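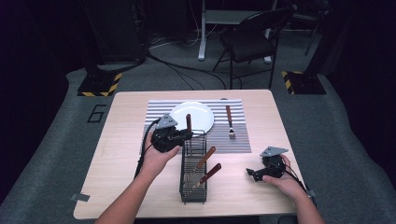 The dimming problem and the colour problem in the Vistside thread are separate faults and I would diagnose them separately. A wrong driver will not shift the CCT of a fixed-white panel by any amount you would notice across a room. What it will do is flicker at the low end, and people describe flicker as "harsh" or "cold" for want of a better word. For the colour question, start with ordinary objects you know well. A plain white plate beside a few brown wooden cutlery handles is enough to show up a gross tint or weak reds, and it costs nothing. Poor R9 makes brown wood look flat and a bit khaki while the plate still looks acceptable. If both look right, leave the panel alone and go after the driver.

Quoting the earlier post in part:

> We replaced the old fluoro over the kitchen table with a Tellis
> surface panel, 2,035 lumens and 4,000 K according to the label.
> The driver is a Pletia, bought separately as the original was
> non-dimmable. Dimmer is an existing trailing edge unit. Two issues.
> Below half travel there is a visible shimmer. Also my Zieliński
> meter gives 3,679 K at the table, so I suspect the wrong panel
> was in the box.

Taking the second point first. The label figure is a nominal bin, measured at the source. Your reading is at the table, after the light has come off the ceiling, the walls and whatever is near the sensor. Cream paint and timber will both pull the reading down. Hold the meter a hand's width below the diffuser, panel at full output, other lights off, and wait until it has been on for half an hour. If it still reads in the 3,600s I would agree something is off. If it climbs to the high 3,900s you have measured your room.

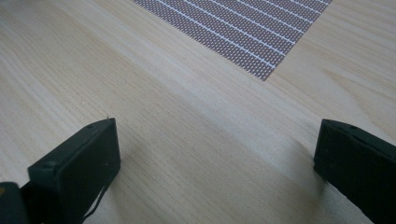 Pale timber tabletop, with the reflected band running diagonally across it.

That reflection is also worth a thought before anyone buys a brighter panel. A flat diffuser over a light table will produce a veiling reflection at some seat or other, and more lumens make it worse. Shifting the fitting even a small distance off the centreline moves the band. A microprismatic diffuser helps with direct glare at shallow angles but does much less for a reflection seen from close to the table.

> I get 200 lux at the table on full. Is that low for the
> rated output?

It depends on mounting height and beam angle, neither of which you gave. For eating it is fine. For reading or sewing I would want more, and I would get it from a separate lamp. Check that the Pletia is set to the panel's rated current. Many constant-current drivers ship with the DIP switches on the lowest setting, and an under-driven panel looks exactly like a dim one. Power off at the board before the cover comes off, and if the driver is hardwired that is a job for a licensed sparky.

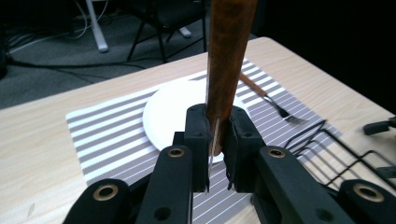 On the shimmer, there are three things to establish, in this order:

1. Whether the driver is listed for trailing edge control at all. Some take 1-10 V only and will half work on a phase dimmer, badly.

2. The minimum load of the dimmer. An old unit sized for halogens may need more watts than one panel draws. If so, a newer LED-rated dimmer with an adjustable minimum is the proper fix – load correctors are a patch, though they do sometimes work.

3. Whether the shimmer is regular or random. Regular points to the driver's own modulation. Random, or in step with the hot water switching over on a Tuesday night, points to ripple signalling on the mains, and the driver supplier should be asked about filtering.

A phone on slow motion will separate regular from random well enough. It will not give you a percent flicker figure, and please don't post one derived that way. We had that argument in April.

Post the full part number of the driver and the mounting height and I'll run the lux numbers.

--
To unsubscribe, send a blank message to the list address with "unsubscribe" as the subject.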